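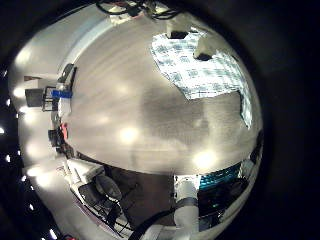
May, 15:40. Reverberation check in the Nimau room, second pass. Source in the corner, meter on the Vurnard stand, 9 positions. The ceiling is pale grey and smooth apart from the large rectangular light panel, so I have entered it as a hard surface in the Cadex sheet and given the panel its own line. Door shut for all runs.

Decay at 500 Hz still too long. The 125 Hz band is worse and positions 2 and 7 disagree; repeat both. Level at source 90 dB, background steady after the fan went off at the wall.

Room volume corrected to 138 cubic metres. The old figure left out the alcove, so discard the absorption totals from the first pass.

Tharun Kotian has the Devadiga felt samples. Need the 50 mm one, not the 25. Calibrator battery low, spare in drawer.

To do: rerun 2 and 7, then 125 Hz with the curtain drawn.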